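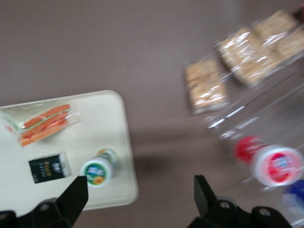 Tray loading at the Cerkton demo hall, wrist camera view. Carrot sticks, a black carton and a small cup on the tray, snack bars in the clear rack.

Visit notes, Borkent snack tray cell, 23/06/2025

Typing this up on the train so excuse the state of it. Went with Fuseini Yakubu from our side. Hosts were Grethe Hafstein (sales) and Zeyu Long, who did the real explaining. Coffee, badges, shoe covers, then straight in.

What they sell: one arm, two-finger gripper, camera on the wrist, table, software license. They call it the Borkent Pick Kit. Goes on top of a normal bench, no cage in the version we saw. You stock a display rack, tell it what goes on the tray, it packs the tray. Aimed at hospital kiosks, airline catering, small canteens like ours in Ukton. The rack is not part of the kit, you buy your own. Ask for the list of racks they've tried, Grethe promised it.

Teaching it a new item. Zeyu did this in front of us. Hold the item under the wrist camera, turn it, type a name, then guide the arm through the grab by hand a couple times. Took 14 minutes for a item it had never seen, including one restart of the tablet. Fuseini did the second one himself with no help and he's not a software guy, so I believe the "anyone can do it" line more than I did this morning.

Gripping. The fingers are black, tapered at the tips, bolted on. Swap takes 2 bolts per finger and Zeyu says a full swap is quick, we didnt see one. Wrapped bars are the easy case, stiff and the same shape each time. Bags are harder. Carrot sticks in a soft bag, you want it to take the middle and not the folded end, and you have to show it that yourself. Small cups with a lid are fine from the side. From the top I'd want to see more runs, we only got a short go at it.

Clear plastic was my big question. Clear rack, shiny wrap, light bouncing everywhere – every camera system we looked at in January hated it. Zeyu's answer was soft even light overhead and a dull brown table, and they don't rely on depth for the shelf edges, they measure the rack once at setup. So if somebody bumps the rack you measure again. He was straight about that. Our rack gets bumped all day.

Speed. Not fast. Halfdan Snorradóttir, who runs their test bench, gave us the log from their last long run: 1201 trays, she'll send the file with the misses marked. I want to see the misses by item and not just a total. For our lunch rush we need 100 trays ready before the doors open, so it'd have to start early and work alone. Can it work alone? Yes on paper. Who refills the rack? Us.

Software. Tablet screen, big buttons, English and Danish. Live view from the wrist camera is on the screen the whole time, blurry when the arm moves, sharp again when it stops. Nice for seeing what it thinks it's doing. Menu changes are drag and drop. Reports export as a plain spreadsheet. No link to our till system, and Grethe was vague on when. I'd assume never.

Cleaning. Fingers come off and get washed. Wrist housing gets wiped only, no spray. Asked about loose food, they said wrapped and lidded items only for now, which covers most of what we'd put thru it anyway.

Price. Purchase or monthly, quote coming by email. Service is done by Ingvarsson, not Borkent, and the contract is separate. Want both on one page before anyone upstairs sees it. Also who do we call first when it stops, Borkent or Ingvarsson. Got two different answers in one room.

Didn't get to see: a full rack being emptied start to finish, the finger swap, what happens when a cup tips over. Fuseini asked for that last one twice.

My take – worth a trial, not worth an order. One bench, our own rack, our own snacks, our own lights. Frida Frandsen has the spare counter by the cold store and I'll ask her tonight if we can have it. Zeyu is fine with bringing the kit over if we send sample packs first. Fuseini is putting together the box, bars, bags, the lidded cups and something awkward of his choosing.

Visitor parking at Cerkton is round the back, past the loading doors. We walked the long way.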